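Wirnus Bed Care – Frequently Asked Questions

Last updated 2023-10-30

We receive many letters about mattresses and upholstered headboards, and the same questions come back again and again. I collected the answers in one page. If yours is missing, please write to me. – Vasanthi Unnithan, customer help

How long should I air a new mattress?
Please open the plastic as soon as it arrives and leave the mattress without a sheet for 30 hours. Open a window if the weather allows it. The Rorkdale model is rolled very tightly and its corners may need one more day to rise.

Are creases in the cover a defect?
No. The fabric of the cover is a little bigger than the core, so it can move when you lie down. Soft creases are normal. A hard ridge that you feel with your hand through a sheet is a different matter, and in this case we ask you to contact us. 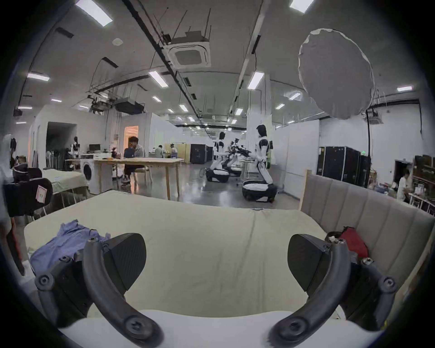
How do I clean a headboard with vertical channels?
Dust in an upholstered headboard collects in the stitching, and the flat parts stay clean much longer. Use the narrow nozzle of your vacuum cleaner and go from the top to the bottom, one channel after another. On a gray headboard with vertical channels and a light wooden frame, like the one beside the cream mattress, keep the damp cloth for the fabric and use only a dry cloth on the wood. Before you begin, take bags and clothes off the bed, so that you can reach the lower part also.

Can I wash the mattress cover in the machine?
Only if it has a zipper on all four sides. The Berisha cover has it, and you can wash it cold with a mild detergent. Do not put it in the dryer – it will shrink and you will not close the zipper again. Covers that are sewn to the mattress must be cleaned by hand with a sponge.

Must I turn the mattress?
Rotate it from head to foot every April and once more in autumn. The Trokance has a softer side for sleeping, so please do not flip this one over.

What is the largest weight for the bed base?
The double base carries 300 kg, including the mattress. Tighten the screws again after the first nine weeks of use.

My headboard is loose. What can I do?
Check first the two lower bolts, which are the ones that come loose most often. If the bolt turns without end, the thread is worn and we will send you a new one. Please mention part number 162 in your message.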